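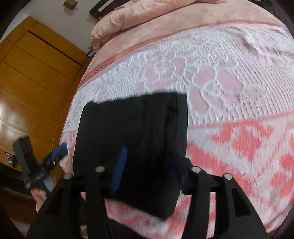

Black pouch on a pink and white bedspread.

2021-09-28

The courthouse in Gamitz has an open day once a year, and I had managed to miss it every year I lived within walking distance. This year I live a bus ride and a train away, so naturally I went.

The theme was "Family Law Up Close," which is not how most people want their family law. Visitors got a tour of the divorce courtrooms, a talk from a retired mediator, and a mock hearing over the property of a couple called Mr. and Mrs. Sequeira, played by two clerks who had clearly been looking forward to it since spring.

Security took longer than the first courtroom did. I had a metal water bottle, which went through the scanner twice and was then sniffed by a man with a mustache. After that we were given lanyards and told to keep left on the stairs. The building was put up for a grain company, Prornent, and the name is still over the back door in stone. The court moved in later and has been complaining about the heating ever since.

Courtroom 3 is where the money cases go. I had pictured oak. There is carpet tile, a water cooler, and a clock that our guide said runs fast, so lawyers who bill by the hour are said to like it there. She told this joke again at Courtroom 4. The benches for the two sides are much closer together than television had led me to expect. If you were married to someone for eleven years and now could not stand the sound of them breathing, you would hear every breath.

The mediator, Azucena Cisneros, spoke for most of an hour without notes. She handled 214 cases before she retired and said the houses were almost never the problem. Houses have a value and somebody can come and write it down. She once spent a whole afternoon on a waffle iron. Both parties agreed it was old, both agreed it stuck, and both had their lawyers in the room. A woman in front of me asked who got it. Cisneros said the wife got the waffle iron and the husband got the boat, and the husband looked as if he had lost.

She was good on the subject of hidden money too. People think they are clever, she said, and then they post the vacation. One husband swore he was down to his last few hundred dollars in the same week his new girlfriend put up pictures of the hotel breakfast. Cisneros didn't say where the hotel was but she did describe the breakfast, and it had its own ice sculpture.

Then the mock hearing. Mr. Sequeira owned half of a company called Enico, which either made valves or was going out of business, depending on which lawyer was talking. Mrs. Sequeira wanted support of 3000 a month. Mr. Sequeira offered her the car. He had a very nice line about how she had always loved the car, and she said, not in the script I think, that it had no reverse gear. The real judge playing the judge had to look at his papers for a while.

We were asked to vote by raising hands. The room went for the wife by a mile, and the judge then explained, a little wearily, that this was why it isn't done by raising hands. He gave her less than we did, for longer, and ordered that the company be valued by somebody neither of them had ever had dinner with. He also made a short speech about full disclosure that sounded as if he had given it before, possibly that morning.

Lunch was in the jury room. Egg salad, or egg salad with ham. I sat next to a couple from out past the reservoir who told me they were just curious. They had the leaflet on separation agreements, one each. I talked about the stairs.

The afternoon tour took in the records office, where closed files sit on rolling shelves with a hand crank. You are allowed to turn the crank but not to read anything. There was a line for it. Downstairs is a small room with toys where children wait, and the group went quiet in there and didn't stay long.

Practical points, for anyone thinking of going next September. It's free. Get there early if you want a seat for the mock hearing, as the back row can't hear Mrs. Sequeira. Parking behind the building is for staff, and they mean it. The gift table sells pens and a tea towel with the court seal on it. I bought the tea towel. If I ever divorce, I suppose it will have to be declared.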